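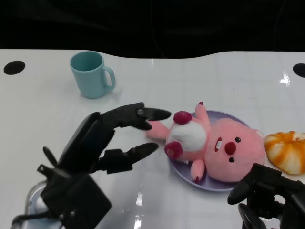
Forough Ebrahimi stopped signing up for giving drives two years ago, and she is tired of explaining why at the school gate.

"I'm not against giving," she says. "I'm against being handed a list in November and told it will teach my daughter something."

Her daughter was 6 the last time they took part. The drive, run by a local group called Kermani, asked each family to fill a bag with new toys and toiletries. Ebrahimi spent more than she had planned. Her daughter cried over a coloring set she wanted to keep.

"What did she learn? That Mom buys things and then they go away."

I put this to Elfriede Ehlers, who coordinates the bags. She doesn't take offense. Last year's drive brought in 206 of them, and she says families tell her how much it meant to the kids.

Do they ask the people who receive the bags?

"We've talked about doing that," Ehlers says. "It's a question of hours."

I have heard that answer from other groups, and it doesn't get better with repetition. A drive can count its bags in an afternoon. Finding out if anyone needed another bottle of shampoo takes longer – and might bring bad news.

Ebrahimi now sends money once a month to a food pantry and takes her daughter along on Saturdays to stack shelves. She won't claim it has changed anybody.

"She complains the whole drive there. Last week she asked why the same man comes every time, and I didn't have a good answer. We talked about rent."

Would she go back to the bags?

"If they called the families first, maybe. I'd want to see the list after that."

Recent posts
Do chore charts work past the first week?
Povilas Sproģis on saying no to the class gift
Fourteen birthday parties, one winter
What we stopped buying for the baby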